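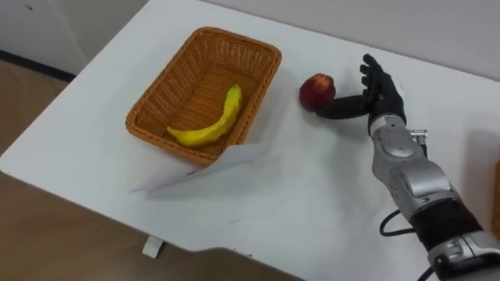
Irley Matte Surface Coating, white

Water-based coating for tables, shelves and cabinet doors inside the home. It dries to a flat white with very little shine, and it does not turn yellow beside a window as the older oil type did.

One can holds 2 liters. Apply 2 coats with a short foam roller and wait 4 hours between them. Please stir slowly from the bottom of the can – fast stirring makes bubbles, and they stay in the surface after drying.

Old varnish must be sanded before you start. On raw pine we recommend first the Pruitt primer, sold separately, otherwise the knots can show through after some months.

The surface can be wiped with a damp cloth after one week. It is not suitable for floors or for outdoor furniture.

Item number: 3000
Colors: white, chalk, pale gray
Storage: keep away from frost

The chalk color is out of stock until the end of September. For larger orders, or if you need a sample card, please write to Yolanda Mbeki at the Omosano shop and tell her which wood you have.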